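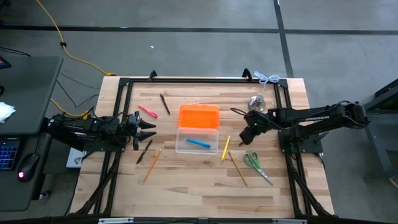
One in, four to go. The orange pencil case, with pens, pencil and pink marker in waiting.

The Great Pencil Case Amnesty

Readers with long memories will recall that last July I promised, in these very columns, to sort out the stationery. I should like it noted that I have now done so, a mere seven months on, and that the stationery cupboard on the upstairs landing at Vodesach House can once again be opened without one hand held out to catch what falls.

It began with a jam jar. Some of you will know the one: it sat by the signing-in book and was meant to hold a pen. Over the years it came to hold a great many pens, very few of which wrote, along with a dried-up glue stick, a hex key and half a ruler. When the jar filled up, a second jar was put beside it. When that filled up, someone started on the biscuit tin. The biscuits had to go and live with the tea towels, and I have had letters about it.

So the amnesty was announced, and you were asked to bring back anything that had wandered home with you in a pocket or a handbag. I expected a handful. What came through the door was 445 items, and I know this only because Deming Duan, who was supposed to be helping me throw things away, sat down and made a tally on the back of the rota. Deming is thorough. There is a separate column for lids.

I will spare you most of the sorting, which was done over two long afternoons and a fair amount of soup. The method was simple enough. Every pen was scribbled with on scrap paper. If it wrote, it stayed. If it wrote after being shaken, breathed on and sworn at, it went into a pile called Maybe, and at the end of the second afternoon the whole of Maybe went in the bin while Deming was out of the room. Pencils were kept if they were longer than my thumb. Markers were kept if the lid fitted, which does for more markers than you would think.

That left us with a respectable heap and nowhere to put it, the jars having been retired. I was all for elastic bands. Deming was for pencil cases, one to each table, each with the same things in it, so that a group sitting down to the quiz or the crossword club or the parish map would have what it needed and would not have to come and look mournfully at me through the office door.

We settled on a short list. A blue pen, two black pens, a pencil and a bright marker. I argued for a rubber and was told that a rubber would only get picked at. Having seen what became of the last rubber, I withdrew the motion.

The cases are the sort with a clear tray and a see-through orange lid that folds right back, and I must say they have won me over. You can tell at a glance what has gone missing without having to open anything, and the colour is hard to mislay. I have tried. I put one down among the seed catalogues for a whole evening and it glowed at me until I came and got it.

There is a knack to packing them. The blue pen goes in first and lies on a slight slant, and after that the rest should settle in next to it. Put the pencil in first and you will find it has taken the best spot and the pens have to ride on top, and then the lid sulks. I offer this as one who packed the first few the wrong way and had to tip them all out again. The pink marker is best left until last, being the fattest.

Not everything we turned up was stationery, of course. We found a key that fits no lock in the building, a Brivosano loyalty card with one stamp left to go (it has expired, I checked), the dial off the old Grilter heater and a cloakroom ticket numbered 1038, which is odd, as we have never had a cloakroom. All of these are in a shoebox in the office and may be claimed by anyone who can describe them with a straight face.

And then there is the squiggle.

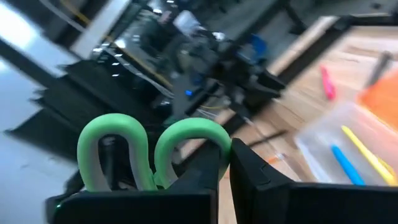
The squiggle in question. Rather like a letter M, if the M had been left on a radiator.

It is mint green, more or less, and goes up and over and up and over again in two humps, one thin and one generous. The pink marker was out on the table at the same time and I had hoped that the two might be related, but they do not appear to be on speaking terms. Opinion in the tea queue is split. I have been told with complete confidence that it is a thing for holding letters, a piece from a child's game, a biscuit cutter, and something to do with curtains. One gentleman picked it up, said "Ah yes", put it down again and went home, and I have not had a moment's peace since.

For now it has been given the freedom of the landing cupboard, second shelf, next to the spare envelopes. If it is yours, do come and fetch it. If it is not yours but you know what it does, please write to me care of the office, and keep it brief, as the last correspondence on the subject of unidentified objects (the brass thing, 2 pages a week for most of a winter) ended in hard feelings.

A few housekeeping matters. The cases live on the landing and go back to the landing. If you finish a pen, please tell one of us instead of returning it to the case with an innocent look. Please do not add to the cases either, however kindly meant. We have already found a toffee in one. Mrs Meijer has asked whether the crossword club might have a second pencil, and after some discussion the crossword club may.

The biscuits are back in their tin as of February 13, 2021. The tea towels smell faintly of ginger and I am told this will wear off.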